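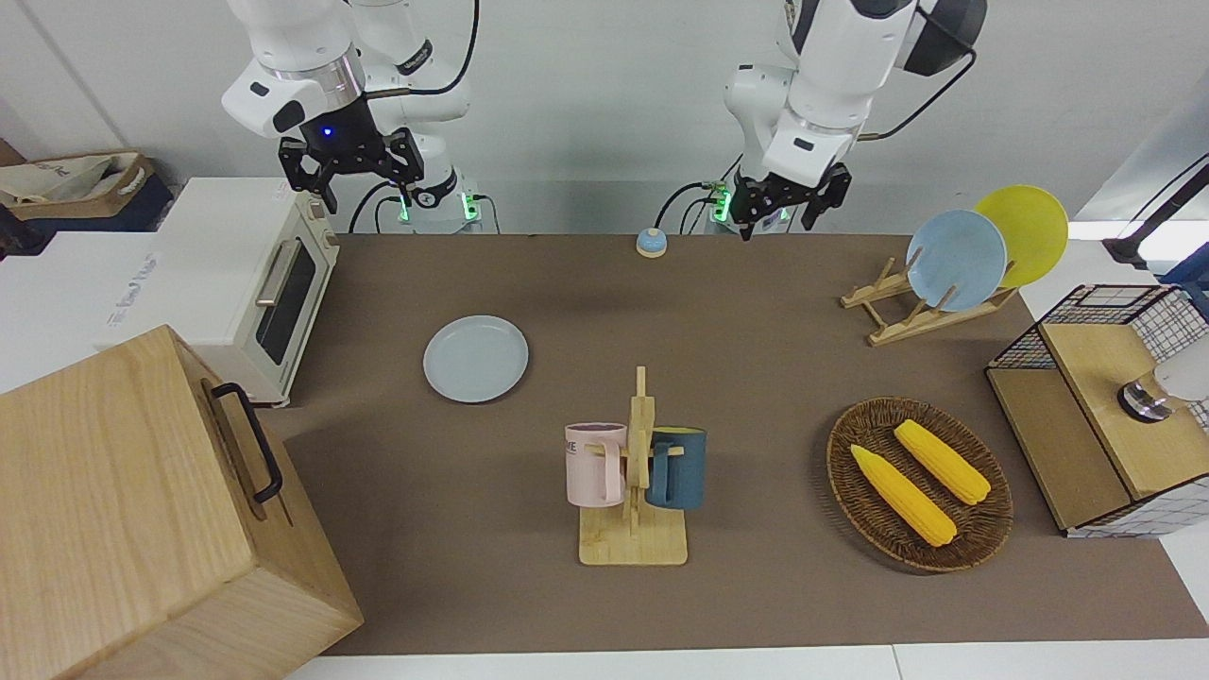 Table as of this morning: oven on the left, bell at the back, one plate on the mat.

Home | Notebook | Parts and stock | Archive

8th January
Entered by Sayaka Furukawa
Filed under: Bench notes, kitchen table

First day back at Drurnthorpe. Spent it on the kitchen table layout, which I had promised to settle before the break and didn't. The Clernia list has 19 items on it and the cupboard had 20, so I went through the lot before putting anything out. The odd one was a second pepper mill. It has gone back to stores.

Mug tree first. The Hattori one has a better base than the one we used in June, which rocked whenever a mug went on a low peg. I tried it with weight on one side only and it stayed put. Pegs are short, so a mug with a thick handle needs to go on square or it sits proud and slides off. I'd like to keep this tree and get rid of the old one, unless anybody wants it for the tea corner.

Toaster oven needs enough room in front for the door to drop fully. Measured it open and put a pencil mark on the underside of the table edge, so please look for that before moving it. Crumb tray was filthy. Soaked it over lunch with washing-up liquid and it came up well enough. The bell can live anywhere so long as it isn't where the plates get stacked.

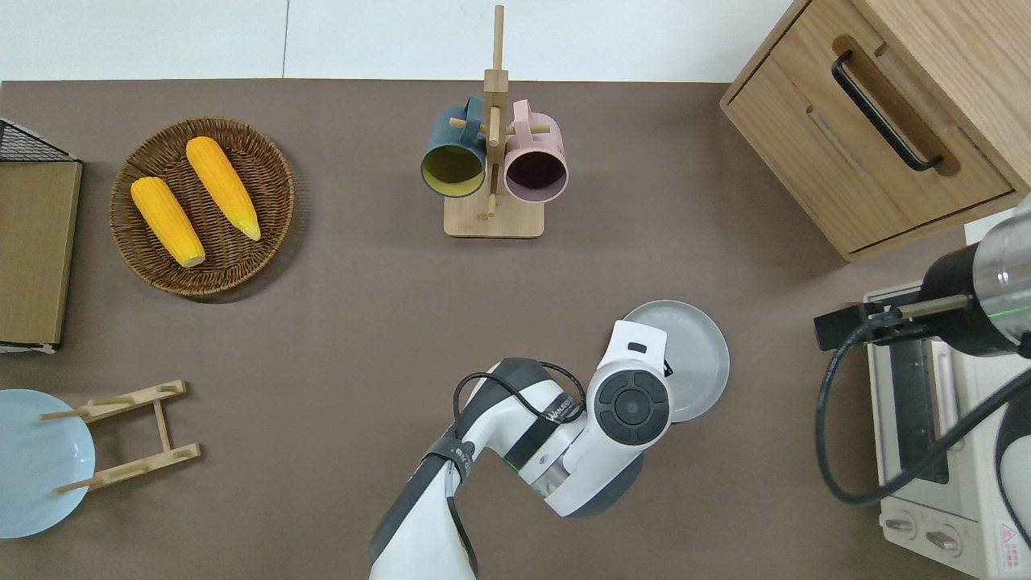 The corn goes in the wicker and stays there when it isn't wanted. Last term it got left in the oven overnight more than once. Both cobs go in side by side, and the low rim makes them easy to lift out again. I had thought about a deeper basket but you end up fishing about for the second cob.

Mugs: the teal one with the yellow inside and the pink one with the dark inside are the pair to use on the tree. They tell apart well from any side of the table. The plain white ones are all chipped and I have put them in the box under the sink.

Drawer on the wooden cabinet was sticking. Took it out, rubbed a candle stub along both runners, put it back. Better, though it still wants a firm pull for the last 3 cm. If it gets worse the runner will have to be planed and I don't want to do that with the only good one we have.

Plates took longest. Washed all of them and dried them by hand, as the rack is too small to take the full set.
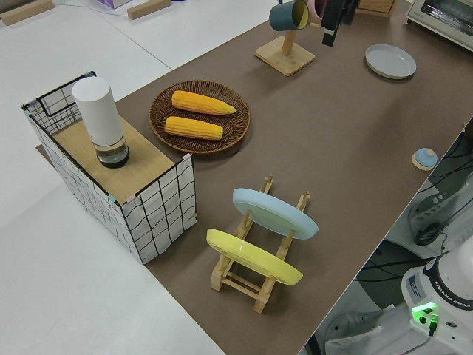

Two in the rack is comfortable, one to a slot, and any others can lie flat on the table until wanted. The yellow one leans in the forward slot and the blue is tilted in the rear one. I think the slot has worn a bit, so I'll try a sliver of felt in it tomorrow.

The board makes a decent lid for the black and white fabric basket and gives a flat place to stand things. Don't put anything heavy on it. The wire rim flexes and the board goes with it.

Still to do:
- felt for the rear slot
- ask Flondodus whether the replacement coasters have been sent
- new washing-up brush
- correct the Clernia list, item 19 is down twice under different names
- return the pepper mill slip to stores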